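Empty bottles and jars: your questions

Do I really need to keep all of these?
Probably not. A-yeong Won emptied one cupboard at the Raten Street kitchen in January and found 182 of them. She has used 6 since. Draw your own conclusions.

Are clear containers better than colored ones?
So we're told. They let you see what's inside, which is handy if you ever put anything inside.

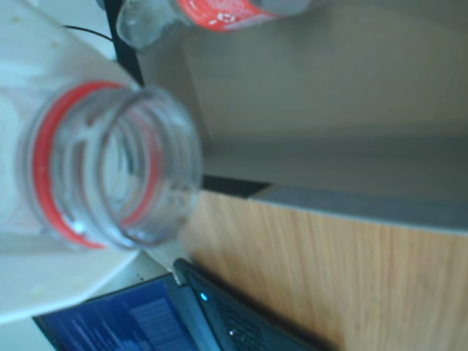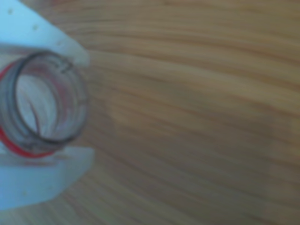
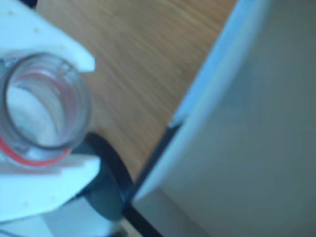
Will a lid from one fit another?
Don't count on it. "Standard neck" means whatever the seller wants it to mean. We tried two lids from Han on a Vutness jar and both went on crooked. Try the lid before you fill anything.

Does baking soda get rid of the pickle smell?
People swear by it. I've done it overnight and still smelled pickles at 7 a.m. Keep that jar for pickles.

Can I put hot soup in a plastic bottle?
No. I don't care what the label says.

Where do the extras go?
The Fukport drop-off takes glass and plastic, caps off. They say everything gets recycled. I'd like to see that in writing, but it beats a full cupboard.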